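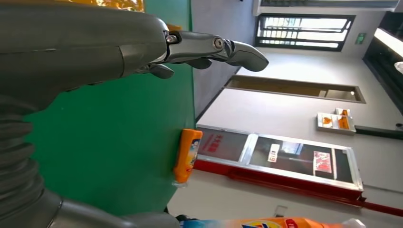 The Supply Preacher

After I retired I did what ministers do, which was to keep working for less money. My name went on a list at the district office, and on any given week a church whose pastor had the flu or a daughter getting married could call me up and have me for 40 dollars and lunch. The lunch was never mentioned in writing. It was generally better than the 40 dollars.

I had six sermons. I had preached more than that in my life, obviously, but those were the ones I could still stand. I kept them in a green folder on the passenger seat, and the one I used most was on Jonah, a man who is told to go to one city and sets off for another. You will see where this is going sooner than I did.

In May I was asked to preach at the church in Zillholm. I had never been to Zillholm. The woman on the phone said I couldn't miss it, it was the brick one past the Brarik dealership with the tractors out front, and service was at ten. I wrote down "brick, tractors, ten" on the back of the gas bill and thought no more about it.

Zillholm has two brick churches past the tractors. They face each other across the state road like a couple who have stopped speaking. One of them had a gravel lot and one had a paved lot, and my car is low to the ground, so I took the paved one.

A man in a brown suit was holding the door.

"You're the preacher," he said.

I said I was. I was wearing the collar and carrying the folder, and it would have been silly to argue.

"We'd about given up," he said.

I looked at my watch. It was twenty to ten. I took this to be the local sense of humor, and I laughed, and he looked at me for a moment and then took me inside.

They gave me a bulletin with a blank where the preacher's name should go, and that didn't trouble me, because half the churches on the list do that. It saves reprinting. There was a Cuypers organ up front, much too big for the room, with a ladder leaning against the pipes and a bucket hanging off the ladder. The organist had her coat on. She asked me what hymns I wanted and I said whatever was planned, and she said nothing was planned, so I picked three I knew by heart. She said the second one had a note in it that she didn't have anymore. She said she would hum it.

I don't want to make excuses. There were signs. The hymnal was red and I had been told it was blue. Nobody brought up the baptism I had been warned to expect. When I asked the man in the brown suit how long their pastor would be on vacation, he said, "Is that what they're calling it?" and went to see to the windows.

But I have been to a great many churches, and all of them are strange in the first half hour. If you stopped to ask questions every time something seemed off, you would never get to the benediction.

So I preached on Jonah.

I'm fairly good on Jonah. I do the boat, and the storm, and I lean on the pulpit when I get to the part about him sleeping below deck. I told them that when God wants a person somewhere, the person can buy a ticket in the other direction and pay full fare and it will make very little difference. In most churches this gets a warm sort of rustle. In this one there was dead silence. A woman in the second row had put her hand over her mouth. I thought, well, they're feeling it today.

Then I got to the gourd. I always slow down for the gourd. I said that Jonah sat outside the city, furious, under his one little plant, waiting for the whole place to be knocked flat, and that he was more upset over losing his shade than he would have been over losing the people. I said most of us had a gourd. I said I would bet there were folks in that very room who had sat and watched the neighbors across the way for years, hoping for smoke.

Somebody in the back said, "Lord," and did not mean it as a prayer.

It was just then, while I let the line settle, that I happened to look out the side window. Across the road, on the steps of the other brick church, stood a young couple with a baby in a long white gown. Beside them was a woman with a blue hymnal under her arm, shading her eyes and looking up the road toward the tractors.

I have had bad moments in the pulpit. I once called a groom by the name of the bride's previous husband. But I've never had one that took so long to go by. I had a page and a half left. I looked at the page and I looked at the baby, and the organist, who could see the window too, folded her hands in her lap and gave me a look of real interest.

I would like to say I closed the folder and told them the truth. What I did was skip to the last paragraph, read it at a good clip, pray in one breath, and announce that we would sing all the verses of the closing hymn. Then I walked down the aisle during the first verse, as if I meant to greet people at the door, and kept going.

You'd be surprised how wide a state road is in a robe.

The woman with the blue hymnal watched me come. She looked at the church I had come out of, and then at me, and then at the church again.

"Were you in there?" she said.

"I was."

"What for?"

I said I had preached to them. She thought that over. She told me they had left her church after a quarrel in her grandmother's time, bought the lot directly opposite out of spite, and ordered an organ that cost more than the roof. Their last pastor had gone off to a church in Lorna before Christmas and they hadn't been able to get another one since. They'd been meeting every week anyway, sitting there for an hour and reading something out, and going home. That morning, she supposed, they had seen a preacher walk in the door.

"What did you give them?" she said.

I told her Jonah.

"With the gourd?"

"With the gourd."

She looked across the road for a while. Behind me I could hear the hymn going on, and in the second verse a woman's voice, quite loud, filling in one note.

"Well, come on," she said. "The baby's been fed, but it won't last."

I baptized the baby. I had to preach again too, and as I'd left the green folder on the other pulpit, I had no text but the one that was still in my head. They had a good crowd for the baptism, with cousins standing along the wall, and they took the boat and the storm very well. I thought hard about leaving out the gourd. I had the chance. But I had said it over there, and it seemed only fair.

They went quiet in the same place. It was the same silence exactly, you could have carried it across the road and fitted it on.

Afterward there was ham. I was on my second helping when the man in the brown suit came into the fellowship hall with my folder held out in front of him in both hands. I gathered from the way the forks stopped that he hadn't been in the building before. He gave me the folder and an envelope with 40 dollars in it. I tried to give the envelope back, and he said no, they paid their preachers.

The woman with the blue hymnal asked him if he wanted some ham.

He said he couldn't stay. She said it was only ham. He said he had people waiting in the car, and she said how many, and he said just his wife, and she said then it was not a question of how much ham they had.

I don't know what he decided. I had a long drive, and the parents wanted a picture with the robe on. When I pulled out of the paved lot his car was still over on the gravel with the motor running and his wife in it, looking straight ahead with her purse on her knees.

The district office called me the following week. Zillholm had asked for me again, they said, for the end of the summer. I asked which one. There was some shuffling of paper at the other end, and the girl said she only had it down as the brick one.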